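Clandano puts out bench rules for shared robot arms

Posted 2021-08-15 by Maricel Enriquez

New bench rules at Clandano, in force from Monday. Four pages, down from 20. They cover every arm that works on an open table with no cage, which at the Villanueva site means 14 stations.

The short version: nobody reaches over the table while the arm is live. Stop button stays within reach of the person running the task, no bags or carts parked in front of it. Speed cap stays on during handling work, even for a quick retry. Especially for a quick retry.

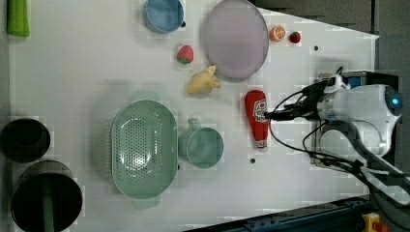 The old document had been patched so often that operators were working from diffrent versions. A review of 1,466 session logs over the summer found the same trouble again and again – restarts with no check of the table first, and notes that said "item dropped" without saying which item. Both get their own rule now. Before a restart, look at the whole surface, then sign the line. If something falls, write down what it was and where it ended up.

Table layout gets half a page. Items can go in any order the task calls for, and things near the edge are allowed if the task sheet says so. Anything that isn't part of the task has to be listed on the sheet too, so the next operator knows it was meant to be there. That one drew the most complaints in the draft round. It stayed in.

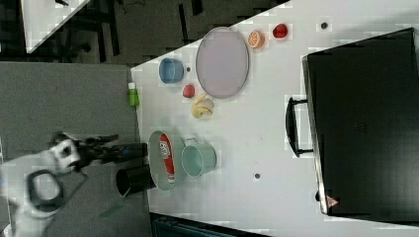 Play food, dishes and a black case share the table with the arm at left.

Soft goods are new. The old rules only talked about hard parts, and grip settings were left to whoever was on shift. Now the sheet has to name a grip setting for plush and fabric items, and the operator checks the fingers for lint at the end of each block. Karneo, which wrote the training module, wanted a check after every pick. Too slow, the shift leads said. They settled on blocks.

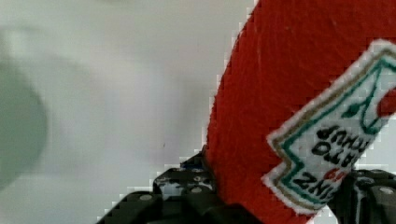 Gripper fingers close on a plush ketchup bottle with a stitched label.

Training runs through the end of August, one hour per operator, sign-up sheet by the door at Villanueva. Anyone without the hour by then can still set tables but can't run an arm. The Drarnine site follows later, no date yet – they want to see how the restart rule holds up first.

Printed copies go up at each station. Please throw out the old ones, inculding the laminated sheets.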